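브린홀름 평생학습관 소식지 | 기관 소식
열람실 이용 시간 조정 및 여름 학기 강좌 접수 안내
글: 스텔라 부쿠르(학습지원과)

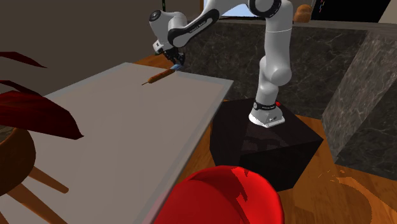
최종 수정: 2024년 5월 22일 수요일

브린홀름 평생학습관을 이용해 주시는 회원 여러분께 감사드립니다. 학습지원과는 여름 학기 개강에 맞추어 열람실 이용 시간과 강좌 접수 방식을 다음과 같이 조정하오니 이용에 참고하시기 바랍니다.

1. 열람실 이용 시간

6월부터 본관 2층 열람실의 평일 폐실 시각이 오후 6시에서 오후 7시로 변경됩니다. 주말 이용 시간은 종전과 같습니다. 폐실 30분 전에는 신규 입실이 제한되며, 대출과 반납 업무는 오후 6시에 마감됩니다. 마감 이후 반납하실 자료는 정문 옆 무인반납함에 넣어 주시기 바랍니다. 다만 상호대차 자료와 악보는 무인반납함을 이용하실 수 없으므로 반드시 대출대에 직접 반납하여 주십시오.

열람석은 기존과 같이 당일 선착순으로 배정합니다. 자리를 비우는 시간이 40분을 넘을 경우 좌석이 자동으로 반납 처리되오니 유의하시기 바랍니다. 점심시간에도 같은 기준이 적용됩니다.

2. 여름 학기 강좌

여름 학기에는 모두 7개 강좌가 개설됩니다. 지난 학기 수강생 설문에서 요청이 많았던 지역사 강독과 생활 법률이 새로 편성되었으며, 서예 기초, 수채화, 영어 회화, 합창, 고전 읽기는 계속 운영됩니다. 지역사 강독은 마트비 카르펜코 강사가 맡아 초르노볼 거리의 형성 과정과 옛 시장의 변천을 다룹니다. 교재는 첫 시간에 배부하며 별도의 비용은 없습니다.

합창 강좌는 연습실 방음 공사 일정에 따라 첫 2주간 별관 강당에서 진행됩니다. 강당에는 피아노가 비치되어 있으나 보면대가 부족하므로 개인 보면대를 가지고 계신 분은 지참하여 주시면 감사하겠습니다.

3. 접수 방법

강좌 접수는 홈페이지와 본관 안내대에서 동시에 진행합니다. 1인당 2개 강좌까지 신청하실 수 있으며, 정원을 초과한 강좌는 추첨으로 수강생을 선정합니다. 그동안 선착순 접수로 인해 개시 직후 접속이 지연되고 안내대에서 오래 기다리시는 불편이 있었습니다. 이에 운영협의를 거쳐 이번 학기부터 추첨 방식을 시행하게 되었습니다. 추첨 결과는 문자로 개별 통지하며, 결원이 발생하면 예비 순번에 따라 연락을 드립니다.

수강료 감면 대상자는 증빙 서류를 접수 기간 안에 제출하셔야 합니다. 지난 학기에 서류를 제출하신 분도 유효기간이 지난 경우에는 다시 제출하여 주시기 바랍니다. 대리 제출 시에는 대리인의 신분증이 필요합니다.

4. 회원증 갱신

구형 회원증은 6월 말까지만 사용하실 수 있습니다. 신형 회원증은 안내대에서 즉시 발급하며, 최초 1회에 한하여 발급 수수료를 받지 않습니다. 만 14세 미만 회원은 보호자와 함께 방문하여 주십시오.

5. 주차장 이용

별관 뒤편 주차장은 노면 보수로 6월 첫째 주에 폐쇄됩니다. 해당 기간에는 본관 주차장만 개방되므로 가급적 대중교통을 이용하여 주시기 바랍니다. 장애인 주차구역은 본관 측에 추가로 확보하였습니다.

기타 문의 사항은 학습지원과 또는 본관 안내대로 연락하여 주시기 바랍니다.

공유 6 | 댓글 4

댓글

책갈피
평일 7시까지 연장 반갑습니다. 퇴근하고 들르면 늘 문 닫을 시간이었어요.

한여름
추첨에서 떨어지면 다음 학기에 우선권이 있나요? 안내문에는 없는 것 같아서 여쭙니다.

학습지원과
한여름 님, 이번 학기에는 별도의 우선권을 두지 않습니다. 예비 순번은 결과 문자에서 확인하실 수 있습니다.

알토2
합창반입니다. 별관 강당이면 뒷문으로 들어가도 되는지요? 주차장 쪽이 막힌다고 해서요.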